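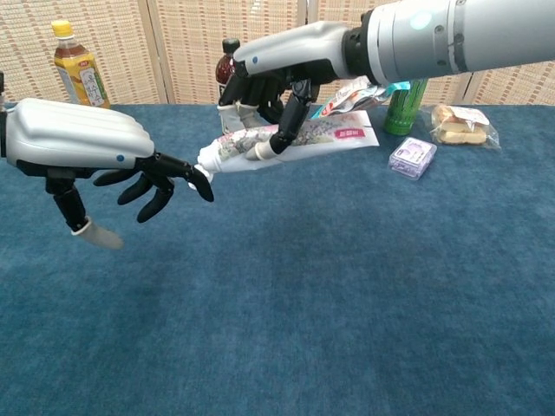

Call for participants: working group on good practice for two-handed robots handling household goods

Last updated: Fri 8 July

Tavix is looking for people to help write and test a code of good practice for robots that pick up, hold and pass everyday shop goods with two hands. The work is run jointly with Van Wyk, who will edit the text, and Skostden, who provide the test space.

Existing safety rules deal mostly with the machine and the people near it. They say much less about the goods. A squeeze tube, a drinks bottle and a bag of bread each need a different grip, and teams currently set their own limits and write them down in their own way, or not at all. The draft code, known as Witow, is meant to give them a shared set of rules.

The present draft has 17 clauses. They cover:

- grip limits for soft, rigid and filled packaging
- passing an item from one hand to the other, including when the first hand may let go
- checking and replacing fingertip covers
- keeping the front of the table clear before a run starts
- stopping a run, and who may restart it
- what to record when an item is dropped, crushed or leaks
- disposal of food that has been handled

We have 36 places. We would like to hear from:

- operators and technicians who work with robot hands day to day
- people from shops, warehouses or care settings who know how goods get damaged
- anyone who has written or checked work instructions, in any trade
- people with no robotics background who are willing to read the draft and say where it is unclear

You must be 18 or over. You do not need a degree or any programming experience. Operators should have used the equipment in their own workplace for at least six months.

What you would do

Participants read the draft, send written comments and attend two sessions at the Skostden test space in October. At the first session you will watch handling runs with the draft rules in force and mark each clause as met, not met or cannot tell. "Cannot tell" is a useful answer – a clause that two observers read differently will be rewritten. The second session is for going through the changes. Each lasts one day, with lunch.

Observers stay behind the marked line while a robot is powered. Long hair should be tied back and lanyards taken off. You will not be asked to operate a robot unless you are already trained on that model and have signed the operator form.

Payment

We pay £159 per session, plus standard-class travel. Written comments are unpaid. If your employer is sending you, the fee can go to them.

How to apply

Send up to one page saying what you do, which of the groups above you belong to and any dates in October you cannot manage. Please mention access needs, food allergies and whether you would prefer the draft in large print. Write to the Witow desk at Tavix. CVs are not needed.

Names of participants will be listed in the published code unless you ask us to leave yours out.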